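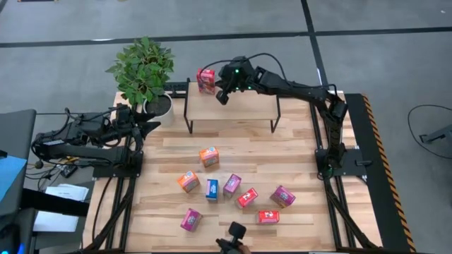
Nosipho Coetzee
Reply #1
Red ones up top, all of them, and leave the orange for the front. Warm colors read from the door. Also is that the final height on the shelf? seems low to me for a counter.

pegboard_deb
Reply #2
It's low yeah. Low on purpose, I want people to see over it to whoever's at the register. Legs are thin black metal, pale wood top, matches the butcher block ok I think. So far I've got the red and pink one standing on it and the rest are just all over the table till I make up my mind.

Actual question again bc I buried it in the title: do you sort little printed boxes by COLOR or by what's in them. And how many faces showing before it looks like a yard sale. Counter is for the Follthorpe store, opening up again in September.

hank_in_fixtures
Reply #3
By what's in them. Always. Color blocking looks great in a photo and then a customer wants the other kind of the same thing and its on the opposite end.

Nosipho Coetzee
Reply #4
Disagree. Nobody shops a counter that way. Counter is impulse, they grab what looks nice. Sort by product on the wall, sort by color on the counter.

hank_in_fixtures
Reply #5
Fine until restock. Who restocks it? If it's the Motaung delivery and a kid on the closing shift, the color thing lasts one night.

pegboard_deb
Reply #6
me. I restock it. well, me and whoever's closing

hank_in_fixtures
Reply #7
so a kid on the closing shift

marlowe77
Reply #8
Ditch the plant.

pegboard_deb
Reply #9
No!! Plant stays. It's the only thing on that table I'm sure about. Back left corner, white pot, big shiny leaves, gives the shelf something to sit next to.

marlowe77
Reply #10
Leaves hang over toward the shelf side already. Give it a month and it'll be in the boxes. Then you're watering next to cardboard. I had a pothos on a counter for a year and lost a whole row of stock to one slow drip, bottoms went soft and the ink came off on the shelf. Not worth it imo

pegboard_deb
Reply #11
I take it to the sink to water. Drain it, bring it back. And I can turn the pot so the long leaves go to the wall.

marlowe77
Reply #12
YOU take it to the sink. See hank's comment about the closing shift.

Nosipho Coetzee
Reply #13
Keep the plant. Boxes that loud need something green and plain near them or your eye has nowhere to stop. Saucer under the pot, done. Or a cork mat if the saucer looks dumb.

tinyshopken
Reply #14
can we talk about the boxes facing every which way. I get that you're mid-sort. But if you stand them all up and square them to the front edge FIRST, then decide on color, you'll see it a lot faster. The blue one with the white label is the only one on the table I can read as a shape right off bc it's upright and facing front. the ones on their sides just look like a pile.

pegboard_deb
Reply #15
ok that's fair. Will do tonight

tinyshopken
Reply #16
Also only one blue in there? Vs all the pink and red and orange. I'd make it the anchor. Dead center, warm colors out each side.

Nosipho Coetzee
Reply #17
Or pull the blue completely. One cool color in a warm row looks like a mistake.

tinyshopken
Reply #18
looks like an accent

Nosipho Coetzee
Reply #19
Looks like somebody put it back in the wrong place. I've done counters for a long time, customers will pick it up and MOVE it for you. Seen it happen.

hank_in_fixtures
Reply #20
Both of you are arguing over one box. What's the case pack? If they come 24 to a case you need to know where the other 23 live before any of this matters.

pegboard_deb
Reply #21
24 yes. Mixed case tho, I don't get to pick the colors, that's half my problem. Last one was nearly all pink. Overflow goes in the drawer under the register.

hank_in_fixtures
Reply #22
Mixed case you can't pick = you can't color block. There's your answer. You'll get a case with no orange and have a hole in your rainbow.

Nosipho Coetzee
Reply #23
Or you have a slightly different rainbow that week?? People like a counter that changes. Deb just go light to dark with whatever you got. Pink, magenta, red. Takes two minutes

eno_street_gifts
Reply #24
Lurker, hi. We're on Eno Street, tiny place, same kind of counter. What we ended up doing is product order on the table, color order on the riser. So the riser is the pretty part and only gets a handful of boxes, and the table part is where people really dig. When the riser gets picked over we refill it from the table. Been doing it since spring and the closers manage it fine.

Also we screwed a thin lip on the riser front, quarter inch maybe. Boxes standing upright on a flat top get knocked off constantly. Sleeves, purses, toddlers.

pegboard_deb
Reply #25
ooh ok. I like that. what's the lip made of

eno_street_gifts
Reply #26
Scrap screen molding, clear coat. Glue and two brads. We rent so I didnt want to mess with the table itself.

marlowe77
Reply #27
Museum putty. Tiny dot under each one on the riser. No lip needed

eno_street_gifts
Reply #28
Tried it. Left grease spots on bare wood and people yank the box and tear the bottom flap. Maybe for a dummy box that's not for sale.

marlowe77
Reply #29
Yeah should have said, I only ever used it on dummies.

tinyshopken
Reply #30
Second the two zone thing. Still say blue in the middle.

hank_in_fixtures
Reply #31
I can live with the two zone thing. Riser's yours to play with, table is by product. Put a strip of tape under the counter edge marking where each kind starts so the kid has something to follow.

What'd the riser cost you btw? I was quoted 775 for a set of custom ones in steel and oak and laughed out loud. For shelves a foot high.

pegboard_deb
Reply #32
Lol no. 50 bucks and I sanded the top again because it was fuzzy. The whole refit is 2,000 and most of that is lights and paint, so there was never going to be 775 in there for risers.

hank_in_fixtures
Reply #33
50 is decent. Do the legs wobble? Thin legs on those always do.

pegboard_deb
Reply #34
One did a bit. Felt dot under it -- fine now.

Nosipho Coetzee
Reply #35
Before I forget, move the riser forward a few inches. It's near the back edge now and if the customer's on the front side they have to reach over every box on the table to get to the good ones. They won't. They'll take whatever's closest and the riser turns into decoration.

pegboard_deb
Reply #36
But then there's nothing but a skinny row in front?

Nosipho Coetzee
Reply #37
Skinny row is good. You had them spread over the whole middle, that's too much table for not much stock. Tight in front of the riser, two deep max, leave the rest bare so people can set their stuff down while they pay. Bags, coffee, phone. They need somewhere to put the phone.

marlowe77
Reply #38
agree w this one. and with the riser forward the plant's out of the splash zone so I withdraw my complaint. Partly.

tinyshopken
Reply #39
Prices? Are you stickering each box or one card

pegboard_deb
Reply #40
One card. They're all the same price, and the printing on them is busy enough w/out a sticker on top. Was thinking little folded card on the riser, left end, plant side.

tinyshopken
Reply #41
right end. Leaves will cover the left.

pegboard_deb
Reply #42
ugh yes. right end

hank_in_fixtures
Reply #43
Anybody here going to the fixture swap at Ultarness? I've got more risers than I need, same idea as Deb's but taller. Would rather trade than ship. Looking for wire baskets.

eno_street_gifts
Reply #44
I've got baskets! Messaging you

pegboard_deb
Reply #45
ok update. 9:40 pm, floor's a mess, but: stood everything up, squared to the front edge like Ken said. Riser came forward. Plant turned. Going by kind on the table and light to dark on the riser. Tried blue in the center and tried it w/out and my closer liked it in, so it's in for now, sorry Nosipho

Lip goes on when I find the brads. Does the molding go flush with the top or does it stick up past it? eno I mean yours

Nosipho Coetzee
Reply #46
Give it two weeks, somebody will have moved it.

eno_street_gifts
Reply #47
Sticks up past. Flush wont hold anything. Sand the top corners or it catches the box when they lift it out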